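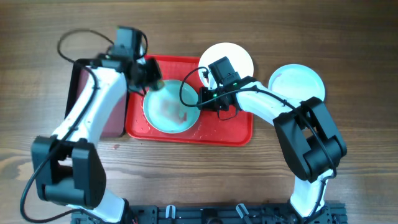

Jivari aux commandes de deux bras, côté vaisselle : plateau rouge, assiettes et table en bois.

Jivari, planification et contrôle pour cellules à deux bras
Éditeur : Hotulport
Version en cours : Belmonte
Licence : par poste, mises à jour comprises pendant la première année

Bonjour, moi c'est Ilham Ait Brahim, je m'occupe de Jivari chez Hotulport et c'est moi qui écris cette fiche (donc si une phrase n'est pas claire, c'est à moi qu'il faut râler !).

Jivari, c'est la couche logicielle qui se place entre vos caméras et vos contrôleurs. Vous lui donnez une tâche découpée en étapes, il s'occupe de répartir le travail entre les deux bras, de calculer les trajectoires et de surveiller les efforts au contact. J'ai un faible pour la vaisselle comme tâche de mise au point : ça brille, ça glisse, c'est rond, et une assiette posée à cheval sur un bord de plateau suffit à mettre en difficulté pas mal d'estimateurs de pose. Si votre réglage tient là-dessus, vous pouvez déjà être assez serein pour la suite.

La grosse nouveauté de Belmonte, c'est le module de contact. Avant, on réglait une raideur par bras et on croisait les doigts. Maintenant on la règle par étape, et par direction : souple dans l'axe où l'on appuie, ferme dans le plan où l'on frotte.

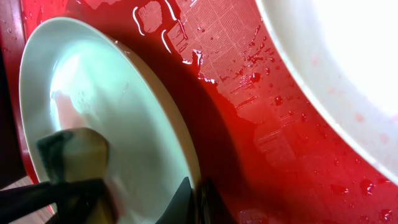 Pour une éponge, je pars toujours de 300 N/m dans l'axe d'appui et de 2 000 N/m dans le plan, puis j'ajuste à la main avec le curseur, bras en marche lente. Le curseur agit tout de suite, pas besoin de recompiler quoi que ce soit, et l'ancienne valeur reste en mémoire si vous regrettez.

Côté perception, chaque caméra de poignet a son propre flux et son propre masque. Les reflets saturés sont écartés avant l'estimation de pose, et vous pouvez afficher les pixels rejetés par-dessus l'image. Je vous conseille de laisser cet affichage ouvert les premiers jours, on apprend énormément sur son éclairage (et on finit souvent par déplacer une lampe).

Ce qu'il vous faut :
Un PC sous Linux, 32 Go de mémoire
Jusqu'à 4 flux caméra en simultané
Un contrôleur acceptant des consignes en couple ou en position

Le simulateur Wosthorpe est inclus. Il rejoue vos journaux étape par étape, mais il ne simule pas l'eau, autant le savoir avant d'acheter.

Tarif : 375 € par mois et par poste, sans engagement. La prise en charge d'un troisième bras est prévue pour octobre.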